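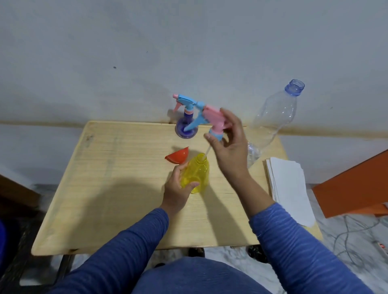 Spray bottles, yellow and purple

18 Mar 2019

The seed trays are UP! I went into the back room before breakfast, still in my socks, and there they were, little green loops pushing through all along the left side of the tray. Tomatoes first, then basil, and one lonely chilli that I had completely given up on. I said good morning to it out loud.

I've had the sowing bug ever since we got back from Flindley. The garden there had a greenhouse as long as a bus and I came home with my pockets full of seed packets and a head full of plans. So it's 12 pots of sweet peas on the landing, 3 trays in the back room, and broad beans in loo roll tubes wherever they'll stand up (mostly the bath, which is a problem at bath time).

The big lesson from last year was watering. I used the can with the long spout and flattened everything, poor things, they lay down and never got up again. A fine mist is so much kinder. You go over them morning and evening, just enough to darken the top of the compost, and then leave them alone - I'm bad at the leaving alone.

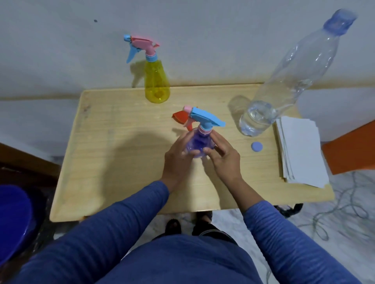
The allotment itself is still a bog. I walked down after lunch in my wellies and got as far as the water butt before I lost one. But the garlic looks marvellous, thick as pencils, and the rhubarb has its first crinkly pink knuckles showing. I put the old bucket over one crown to force it and I'm already thinking about crumble.

Looked up potatoes on the Muvine site tonight and ended up reading about squash for almost an hour. There's one that goes blue! I have no room for it at all. I've ordered it.

Nothing tender goes out until the end of May, I have written it on the calendar in capitals so I can't cheat. Before then I need more canes, a new hose end and something to keep the pigeons off the peas. Must also turn the trays round tomorrow, they're all leaning towards the window.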